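Closet week, part whatever

So the closet rail came down. All of it, at 4 in the morning, with a noise like somebody dropping a piano made of coats. I lay there a while and then went back to sleep, so that tells you how much I wanted to deal with it.

Anyway. Dealing with it now. 11 September 2020 and the bedroom floor is one big pile, half of it still on hangers, the rest tangled up with belts and a scarf I thought I left on a bus.

First thing, the rail. Old one was a wood dowel sitting in two plastic cups, held up by one screw each. One screw! Went to De Bruijn on the corner and got a steel one, oval kind, plus a center bracket. $36 all in. Measured the gap twice, cut it once, cut it wrong, filed it. Fits now. Bit tight on the left but it's not going anywhere.

Then the clothes. I'd been putting everything back the way it was and about ten shirts in I stopped. Why am I hanging up a sweater. Sweaters don't want to be hung. They get those little shoulder horns and then you walk around all day with horns. So sweaters folded, top shelf, two stacks. Jeans folded too. The rail is for shirts, dresses, jackets, and the slippery stuff that won't stay folded no matter what you do to it.

The slippery stuff is its own problem. Sports shirts mostly. From the league years, when Gerville had a team and I was on it (badly). Fold one, put it on a stack, the whole stack slides off like a plate of jello. Rolled they're okay but then I can't see which is which and I end up unrolling five to find one. So those get hangers. And they fight you. You get one shoulder in, go to do the other, first one's out again. The fabric just sort of pours.

What works for me, after a lot of swearing:

Lay it flat on a table first. Not the bed, the bed is too soft and everything sinks. Find the collar label so you know which side is the back. Hanger goes in from the bottom hem, not down through the neck, becuase the neck stretches and then it never sits right again. Push the hook up and out through the collar. Then do the shoulders, one at a time, and pinch the seam so it sits on the end of the arm. Pick it up by the hook. Give it a shake. Done.

Sounds like a lot. It's ten seconds when it goes well.

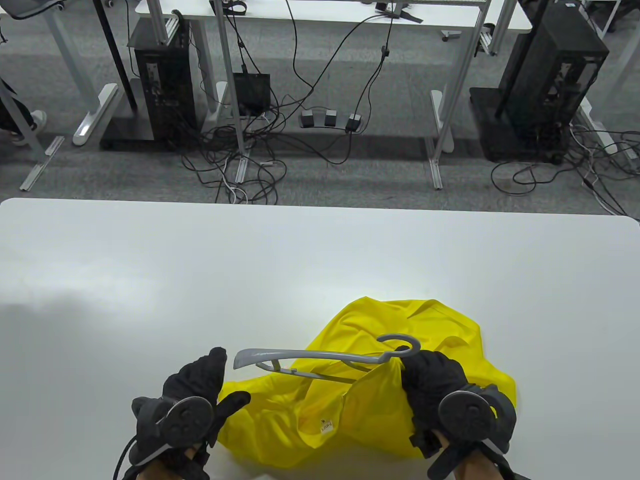 Do you need special hangers for slippery shirts? Plain plastic ones do fine if the arms are wide enough to reach the shoulder seams, and a rubber band wound around each end stops most of the sliding.

I did the rubber band thing on the worst ones. Looks dumb, don't care, door's shut. Velvet hangers are the other way to go and my sister in law swears by them but they grab everything, you go to take out a blouse in a hurry and three more come with it. Also they shed. Had a set of black ones once and every white shirt I owned had fuzz in the armpits.

Wire hangers — out. All of them. Took the whole tangle back to the dry cleaner, who was weirdly happy to have them.

Order on the rail, left to right: jackets, long things, then shirts, then the sports stuff at the far end where the light is worst, as I know what's there anyway. All hooks facing the same way. I used to think that was fussy. But if there's ever a fire or another 4 am rail situation you can grab an armful and lift it straight off, hooks all together. Tested this. With jackets. Pulled something in my back.

Stuff I got rid of: two blazers with shoulder pads, a skirt I have never once sat down in, a raincoat that isn't. A box of odd belts. My old work polo from Skenari, which I kept for painting in, and I don't paint. Three bags total, sitting in the hall, and I've already gone back into one of them for a cardigan. It's a good cardigan.

Stuff I kept and shouldn't have: the wedding shoes. The green coat with the broken zip. I'm going to get it fixed in November when it's cold enough to care. I said this last year also.

The floor of the closet was worse than the rail if I'm truthful. Shoe boxes with no shoes in. A bag of bags. An iron I had replaced because I couldn't find it. Vacuumed the lot, wiped the baseboard, put down one of those rubber boot trays and now the shoes go on that and nowhere else. We'll see. Give it a week.

One more thing on the shelf. It's deep, deeper than my arm, so anything at the back is gone forever. I put the out of season stuff in two flat bins and wrote on the front in marker what's in them. SCARVES GLOVES HAT. SWIM. Bins slide out, I don't have to get the step stool and fish around with a coat hanger like a person trying to break into a car. Only trouble is the lids, they pop when they're too full, and they're both too full.

Still to do: the hook on the back of the door, which has five bathrobes on it and there's two of us. The drawer under the bed. The ironing pile, which I moved into the other room so I could say the bedroom was finished. The bedroom is finished.

Oh and somebody asked last time about moths. Cedar blocks, I sand them a bit every spring so they smell again. Wash the wool before you put it away, that's the main thing, moths like it dirty. I have no idea if lavender does anything. I have some in there. Smells nice.

Right, dinner. There's nothing in the house. More when I get to the drawer.

Comments (5)

Afia Nyarko
The bottom hem thing!! I have been shoving hangers down through necks my entire life and wondering why all my tees look like boat necks. Going to redo my whole side tonight. My husband can do his own.

Tapio Lehtinen
A steel rail is only as good as what it's screwed into. Did you hit studs or is it just in the drywall? If it's drywall, get proper anchors before winter coats go on. Ask me how I know.

Jayson Salazar
I roll the jerseys but with the number on the outside, then stand them up in a drawer like files. You can see every one. Doesn't work if they're plain I guess.

Teguh Setiawan
Where do you get the flat bins? All the ones I find are too tall for my shelf. Mine are from Ultard and the lids pop too, I gave up and took them off.

Afia Nyarko
Update, did it, ran out of hangers halfway. Also found an iron.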